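Write the Rule Down Before You Need It

I have spent a good part of my working life in rooms where people teach machines to pick things up, and if you'd asked me when I was younger what I would end up caring about most, I don't think I would have said paperwork. But there it is! I have become a person who gets excited about a one-page sheet taped up beside a workstation, and I'd like to try to bring a few of you along with me.

What started me thinking was a visit to Sorkau last November, where a group I'm fond of was getting ready to share its Tratance recordings with a second lab. They had 2000 of them, and they were proud, and they should have been. Then somebody at the other end asked a very friendly question (what counts as done?) and the room went quiet. Four people gave four answers, all of them sensible, and it took the rest of the afternoon and a great deal of coffee to sort it out.

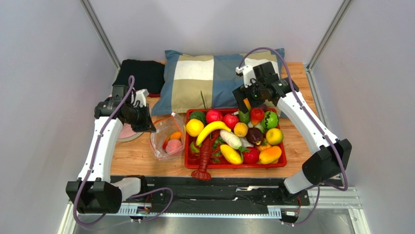 A good task rule, to my mind, should settle the arguments before the arms ever move. It should say what is on the table at the start, which arm does what, and where every piece must be when the operator stops. Take packing toy groceries into a bag. Does a piece count if it lands inside but the bag has slumped over it? With a stiff red tray on one side and a clear plastic bag on the other, creased and open, those are two very different containers, and the rule ought to treat them differently. I would also want a line about crowding. When a lobster's tail is hanging over the rim and a banana is lying across its neighbors, is the operator allowed to nudge things aside, or must each piece be lifted cleanly? I can live with either answer, so long as it's the same answer on every shift.

The objection I hear most, usually from younger colleagues I like very much, is that strict rules make for dull recordings, and that a machine ought to see a little mess. I agree with them about the mess. Pile the tray as high as you please! My only plea is that the mess be chosen on purpose and noted, so that whoever opens recording 1009 a couple of years from now can tell a hard setup from a careless one.

The Boateng sheet, which I've borrowed shamelessly, fits all this on 2 sides of paper, and the back is mostly blank space for odd cases. Try it for your next 100 runs and let the operators fill in that blank side themselves, in pencil, in whatever words they like.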